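Corpus Taltar – recettes et mots de table
LISEZMOI, version 2

Dernière mise à jour : 2026-02-18

C'est quoi

Transcriptions de carnets de cuisine familiaux, plus un lexique des mots employés à table (petit-déjeuner, casse-croûte, goûter, restes). 600 fiches en tout. Textes saisis à la main depuis les carnets, pas d'OCR – essayé une fois, trop de taches de gras, trop de fractions mal lues.

Au départ un projet de lexique pur. Les recettes sont venues avec, vu que les mots sans la recette ne voulaient plus dire grand chose. « Une noix » de beurre chez l'un, c'est une demi-plaquette chez l'autre.

Contenu du dossier

fiches/ : un fichier texte par recette, UTF-8
lexique.tsv : mot, variante, sens, fiche d'origine
carnets.tsv : liste des 49 carnets, avec lieu et décennie si connus
corrections.txt : journal des corrections, dans le désordre
mesures.tsv : équivalences (verre, bol, louche, poignée), à prendre avec des pincettes

Format d'une fiche

Ligne 1, titre tel qu'écrit dans le carnet, fautes comprises. Ligne 2, code du carnet. Ligne 3, catégorie. Ensuite le texte, paragraphes séparés par une ligne vide. Les ratures sont entre crochets, les ajouts en marge entre accolades. Un mot illisible = trois points d'interrogation. Deux mots illisibles = pareil, on n'a pas distingué, désolé.

Catégories : 11 au total. Soupes, pains, tartines et sandwichs, œufs, légumes, viandes, poissons, sucré, conserves, boissons, divers. « Divers » est un fourre-tout, il y a même une recette de cirage.
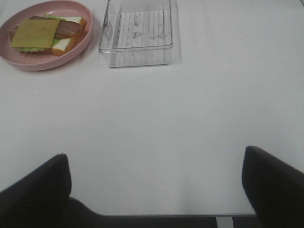
Choix de transcription

Orthographe d'origine gardée dans fiches/, normalisée dans le lexique. Donc « sandwitch », « sandouiche » et « sandwich » renvoient à la même entrée. Idem pour « confiture » avec ou sans abréviation (conf., cft.).

Pas de conversion des quantités. Si le carnet dit « four bien chaud », la fiche dit four bien chaud. Hwa-young Ham avait commencé à ajouter des degrés, on a tout retiré en v2, ça donnait une fausse précision et deux personnes sur trois n'étaient pas d'accord.

Les noms propres dans les recettes (« gâteau de tante X ») sont remplacés par une initiale. Sauf oubli. Si vous en trouvez un, écrivez.

Provenance

Carnets prêtés par des familles de Skovau et de Ferkby, numérisés puis rendus. Les scans ne sont pas distribués, seulement les transcriptions. Un lot à part vient du fonds Tzavaras : carnets d'une ancienne pension, écriture très régulière, beaucoup de menus et peu de recettes. Code TZ dans carnets.tsv.

Saisie : Anayeli Ayala et Kwabena Addo. Relecture : Kalliopi Papadakis pour Skovau et Tzavaras, Hwa-young Ham pour Ferkby. Scripts : Prodromos Triantafyllou.

Ce qui cloche

– Les pains sont surreprésentés. Un seul carnet de Ferkby en contient des pages et des pages, presque toutes la même miche avec un détail qui change (eau tiède, lait, reste de pommes de terre).
– Doublons entre carnets d'une même famille. Gardés exprès, mais à filtrer si vous faites des stats.
– Catégorie « tartines et sandwichs » mal délimitée. Une tartine gratinée avec un œuf dessus peut être là ou dans « œufs », selon qui a saisi ce jour-là.
– Dates des carnets souvent devinées d'après le papier ou un prix noté en marge. Fiabilité faible.
– mesures.tsv : la louche de Skovau est environ deux fois plus grande que celle de Ferkby. Pas une erreur, à priori.
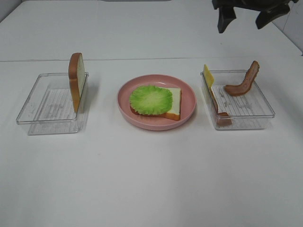
Utilisation

Lecture directe, aucun outil requis. Pour Python : ouvrir les .tsv avec tabulation comme séparateur et désactiver la gestion des guillemets, sinon certaines lignes du lexique fusionnent (il y a des guillemets non fermés dans les exemples, ils sont dans les carnets, on les laisse).

Le script compte_mots.py sort les fréquences par catégorie. Il ignore les mots entre crochets. Option --marges pour inclure les ajouts en marge. Pas testé sous Windows.

Changements depuis la v1

Ajout du fonds Tzavaras. Degrés retirés. Catégorie « goûter » supprimée, fiches reversées dans « sucré » ou « tartines et sandwichs ». Codes de carnets refaits – les anciens codes ne marchent plus, table de passage à la fin de corrections.txt. Quelques accents cassés réparés dans les conserves, il en reste surement.

Prévu

Version suivante en mars si la relecture des poissons est finie. Ajouter une colonne pour la région dans le lexique. Revoir « divers ».

Licence et citation

Usage libre pour la recherche et l'enseignement. Pour publier une recette entière dans un livre ou un magazine, demander avant, certaines familles préfèrent être prévenues. Citer : Corpus Taltar, version 2, et le code du carnet.

Erreurs, noms oubliés, lectures meilleures que les nôtres : envoyer le numéro de fiche et la ligne à Kalliopi Papadakis. Pas de captures d'écran svp, du texte.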